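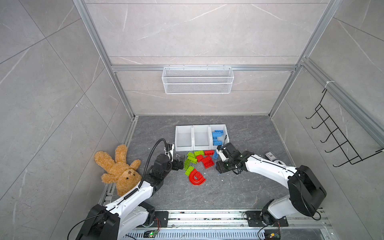 My sister swears Cinelska told her exactly which of her old classmates had been looking at her profile, and she would like me to stop moaning about it. So I paid for January and tried it.

Cinelska is a browser add-on from Plasildale that claims to list your profile visitors. It wants your login, your contacts and your email before it shows you a thing. The free version gives you 6 names. All of mine were people I had messaged that week, and I could have written that list myself.

The paid version promises the top 100. I asked MacKinnon, a dormant account I keep for testing, to stay logged out the whole month. It came in at number 4 on my list of "keen visitors". Support sent me a link to the help page, twice.

Cancelling took three emails, and the add-on kept its access until I removed it in my account settings. Ilitz, which I tried last year, was no more accurate but at least let you leave with one click.

Two stars, for the tidy layout. Change your password if you've used it.

12 Mar 2023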